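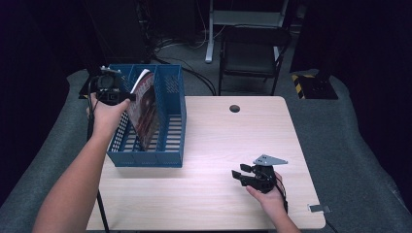

4. Running the desk station on a visit day

4.1 What this section covers

This section explains how to set up, run and close the desk station when visitors are present. It applies to open days, school visits and customer demonstrations. For normal recording sessions without visitors, use Section 3.

The desk station is the part of the tour where a person works with two hand-held grippers, one in each hand. An operator moves a magazine in and out of a desk file organizer while the host talks. After that, visitors may try the grippers themselves.

You need two people: a host and an operator. Don't run the station with one. The host talks, watches the cables and keeps visitors on the correct side of the desk. The operator handles the grippers and doesn't take questions while a recording is running.

Contact for the station is Gladys Alvarado. Contact for the recording software (Flirkeo) is Gøran Westerberg.

4.2 Before visitors arrive

Start 40 minutes before the first group is due.

1. Check that the gray padded mat is flat on both sides of the desk. Press down the rounded edges with your foot. If a section has lifted, push it back under the desk before you do anything else.

2. Put the blue mesh organizer on the left-center part of the desk. Set it at a slight angle so the front faces toward the lower right as seen from the operator's position. It doesn't need to be exact, but the operator must be able to reach the leftmost slot without leaning.

3. Check that all three compartments are empty. Visitors from the last event may have left leaflets in them.

4. Put one magazine in the leftmost compartment, standing up. It should lean a little, with the top edge above the rim. Leave the other two compartments empty.

Note: Use a magazine with a glossy cover and a stiff spine. Thin newsletters fold when the fingers close on them. Spare magazines are in the Onditz box on the storage shelf.

5. Clear everything else off the tabletop. Phones, badges and coffee cups go on the shelf by the entrance.

6. Look under the right edge of the desk and find the metal clamp bracket. Check that it is tight. It sticks out at knee height for anyone walking past, so point it out to the operator if he or she is new to the station.

7. Follow each gripper cable from the gripper down to the floor. It should hang without a twist. Leave enough slack for the operator to reach the far side of the organizer with either hand.

8. Check the floor behind the desk. Cables run across the carpet there and this part of the room is closed to visitors at all times.

CAUTION: Don't let visitors walk behind the desk, even for a photograph. The cables on the carpet are a trip hazard and pulling one may stop the recording.

9. Draw the dark curtains. Leave them drawn for the whole visit. Opening them between groups changes the light, and the morning and afternoon recordings won't match.

4.3 Starting the grippers

1. Turn on the recording computer and wait for the Flirkeo start page.

2. Choose Visit Mode. This mode keeps demonstration recordings in a separate folder and turns off upload.

3. Pick up the left gripper and close the fingers fully, then open them fully. The left bar on the screen should move from one end to the other.

4. Do the same with the right gripper. If the left bar moves instead, the two cables have been swapped at the computer. Swap them back and start again from step 2.

5. Hold both grippers over the desk and keep them still until both status marks turn green.

6. Make one short test recording. Move the magazine up out of the slot, hold it, and put it back. Play the recording to the end.

If the test recording stops early, go to 4.8.

Note: Wipe the round lens-like housing on the left gripper with a dry cloth before the test. After every group of visitors, wipe it again. Fingerprints are the most common cause of poor recordings on a visit day.

4.4 The demonstration

Each demonstration has a talk, a live task and time for questions. Groups are normally brought in from the Zenik hall next door by the tour guide.

1. Host: Bring the group to the front of the desk and ask them to stop at the edge of the mat. Groups with small children should stand to the left, where there is more room.

2. Host: Introduce the operator by first name.

3. Host: Explain what the group is about to see. A suggested text follows. Use your own words if you prefer.

"The person at the desk is teaching a robot how to tidy up. The robot doesn't have to be in the room for that. The grippers in the operator's hands have fingers like the ones on the robot, and we record how they move. Later, the recordings are used to train the robot to do the same job."

4. Operator: Hold the left gripper above the left end of the organizer, with the fingers near the top edge of the magazine. Rest the right hand on the tabletop with its gripper lying on its side. Wait in this position until the host has finished talking.

5. Host: Say "recording" out loud and start the recording.

6. Operator: Lower the left gripper until the fingers are on both sides of the top edge. Close the fingers slowly.

7. Operator: Lift the magazine straight up until the bottom edge clears the rim. Don't pull it toward yourself. The mesh can catch the corner of the cover and tip the organizer.

8. Operator: Bring in the right gripper and take hold of the lower part of the magazine. Both grippers should now be carrying it.

9. Operator: Move the magazine over the middle compartment and lower it. Open the right gripper first, then the left.

10. Operator: Return both hands to the position in step 4.

11. Host: Stop the recording.

Repeat steps 4 to 11 once more, this time moving the magazine from the middle compartment back to the leftmost one. The station is then ready for the next group without any extra work.

If the operator drops the magazine, carry on. Pick it up with the grippers if it landed on the desk. If it landed on the floor, stop the recording, put the magazine back by hand and start over. Visitors usually enjoy a second try more than a perfect first one, and it gives the host a chance to say that failed attempts are marked and sorted separately.

4.5 Questions visitors ask

Short replies for the host. Pass anything more technical to Gøran.

Why not just program the robot? Each magazine sits a little differently, and the robot has to cope with all of those positions. Writing a rule for every one would take too long.

How many recordings do you need? For the organizer task, the target is 1,000. Visit day recordings don't count toward it.

Does it record us? The recording is aimed at the desk, but hands, sleeves and sometimes shoes can show up. Visitors who try the grippers must agree to this first (see 4.6).

Is it heavy? Let them hold one and decide.

When can I see the robot do it? The next robot demonstration is planned for June. Sign-up sheets are at the front desk.

4.6 Letting visitors try

Allow one visitor at a time at the desk. A group of school age needs a teacher next to the mat.

1. Ask the visitor to read and sign the consent card. For anyone under 18, a parent or guardian signs. No card, no recording. The visitor can still try the grippers with recording off.

2. Ask the visitor to take off loose bracelets and push up long sleeves.

3. Have the visitor stand at the operator's place on the mat. The operator moves to the left side and holds the slack of the left cable.

4. Hand over the left gripper first. Wait until the visitor has a firm hold before you let go, and then hand over the right.

CAUTION: The flat gray plate on top of the right gripper has corners. Keep it away from faces when passing the gripper across, and always pass it with the plate pointing away from both people.

5. Let the visitor open and close the fingers a few times with nothing in them.

6. Ask the visitor to lift the magazine out and put it in any empty compartment. Don't correct the grip unless the organizer is about to fall.

7. Allow 3 tries per visitor. With a long line, allow one.

8. Take the grippers back in the reverse order, right first.

Left-handed visitors often find the task easier than the operator does, as the left hand does most of the lifting. There is no need to change the layout for them.

Visitors who use a wheelchair may not be able to get close enough over the mat edge. Ask the tour guide for the Ljungberg ramp before the group comes in. It takes a few minutes to fit and the host shouldn't leave the station to get it.

4.7 Between groups

- Wipe the lens-like housing on the left gripper and the grip surfaces.
- Put the magazine back in the leftmost compartment.
- Straighten the organizer.
- Look at the cover of the magazine. Replace it when the edge starts to tear.
- Check the cables at the left edge of the desk. The left one gets pulled tight over a day of use.
- Let the operator rest. Change operators after 2 hours at the most.

4.8 If something goes wrong

A status mark turns yellow. One gripper has lost its position. Hold it still over the desk until the mark turns green. If it stays yellow, restart Visit Mode.

The recording stops by itself. Check the cable connections at the computer first, then the free space on the disk. Visit Mode stops when the disk is nearly full.

The fingers stick. Stop using that gripper. Don't force the fingers open and don't oil them. Tag it and take the spare from the cabinet.

The organizer slides. Wipe the underside and the tabletop. Dust is enough to make it move. Don't tape it down - the tape shows in the recordings and leaves marks on the wood.

A visitor trips or is hurt. Stop the demonstration, call the front desk and fill in the blue form the same day.

4.9 Closing the station

1. Stop any recording and close Visit Mode. Answer Yes when asked to save the visit folder.

2. Lay both grippers in their tray with the fingers closed.

3. Coil the cables loosely. Tight coils damage them near the plug.

4. Count the consent cards against the visitor recordings in the folder. Delete any recording that has no card.

5. Put the cards in the envelope and hand it to Gladys Alvarado.

6. Turn off the computer. Leave the power to the equipment stand on.

7. Write the operator's name and any faults in the station log.

Section last changed 2024-03-12. The step for passing the right gripper was rewritten and the ramp note was added.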